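Can You Believe a Family Story?

Your great-uncle says his grandfather swam ashore at Takport with a goat on his back. Should you believe him? Maybe. Ask some questions first.

Family history is the story of the people who came before you: where they lived, what work they did, who they married. Lots of it gets passed along by talking, and talk changes. A small boat becomes a big ship. A cook in the navy becomes a captain.

Take the story of Ojārs Mets. His family always said he owned a huge farm outside Histham, 930 acres of it, and lost it in a card game. Then his great-grandson Berwyn Parri looked up the land records. The farm was 180 acres. Ojārs sold it one December and moved to town. The records don't mention cards at all. That doesn't prove there was no card game, but I wouldn't bet my lunch on it.

So are papers always right? No! Papers are written by people, and people get tired, mishear names and guess at ages. In one town list Ojārs has 3 children. In another, made the same year, he has 6. Somebody got it wrong, or somebody counted cousins. We still don't know which.

Names are slippery too. A clerk who had never heard a name just wrote down what it sounded like. If a website tells you your family name was once Priedītis and you are related to a duke, ask how it knows. If it can't show you a record, it may be guessing. (It may also be selling mugs with the duke on them.)

Try it yourself. Pick one family story and write it down just as you heard it. Ask two relatives to tell it, one at a time, so they can't copy each other. Then look for something written back when it happened, like a letter, a school list or a date on a gravestone. Mark each part "sure," "maybe" or "no idea." Having plenty of "no idea" is fine. 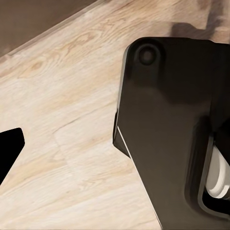
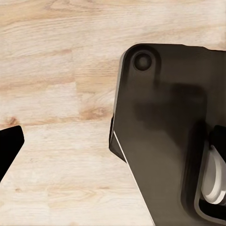 Light-colored wood, with the grain showing in both pictures.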